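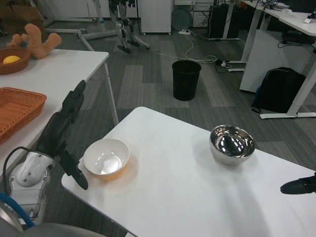 Kam-wah Ko would give up her plates before she gave up her mixing bowls. Plates are for company, she says, and bowls are for every day, and she has used the same ones since she moved to Dillport.

Plenty of people in town feel that way, to judge from the mail we got after our August issue asked what gets used most in the kitchen. Bowls came up in 102 letters. Knives were a distant second. What readers could not agree on was the material, and most of the arguing was between steel and ceramic.

Stainless steel is the easier one to live with. It weighs little and can be knocked into the sink without much worry. A deep, rounded steel bowl keeps flour and cream from climbing over the side when you whisk. The polished inside does pick up fine scratches, mostly from metal beaters, and they don't come out. Steel also can't go in the microwave, so anything you want to soften has to move to another dish.

Ceramic is heavier and stays put on a smooth white tabletop when you stir with one hand. A wide, shallow bowl is good for salad, for pasta, and for dressing anything with soft leaves, because you can turn the food over without crushing it. The glaze wipes clean. Chips are the weak point, and they nearly always start at the rim.

Galanis, the housewares store on the Manham road, keeps up to 300 bowls on its shelves. The staff there tell shoppers to bring a measuring cup. Fill the bowl with water at the store sink and you know what it holds, whatever the label says. For a household of four, they suggest a steel bowl of 6 quarts for mixing and a ceramic one half that size for the table.

Baskets are a different matter. Several readers keep lemons and onions in a small woven one, where air can get to them. A closed bowl traps damp, and the fruit at the bottom goes first.

Ko stores hers nested, steel underneath, with a dish towel between each pair. She washes them by hand and dries them right away, which keeps water spots off the steel. The oldest has a dent near the base. She still makes bread dough in it twice a week.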